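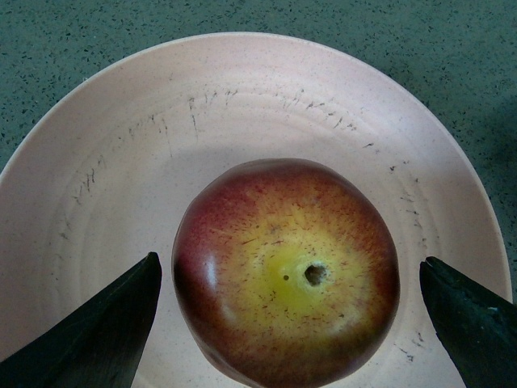

Who pays for the Yeoman Street block party if it rains?
We all do, at 13 dollars a household, same as if the sun shines.

Minutes, September meeting, 7 pm

Soudabeh Golestani in the chair. Last month's minutes approved after a long argument over the spelling of Drakness.

Budget: 188 dollars in hand. Sepehr Moradi again proposed a bouncy castle. The quote was 1000. Moved on.

Music: The Trutov brothers will play for 20 minutes. They asked for an hour. Vote was quick.

Street closure: Form sent to the city, returned, sent again. Sepehr to call.

Potato salad: Four offers received. Discussion got heated and was tabled.

Next meeting in October, same place. Closed 8:40 pm.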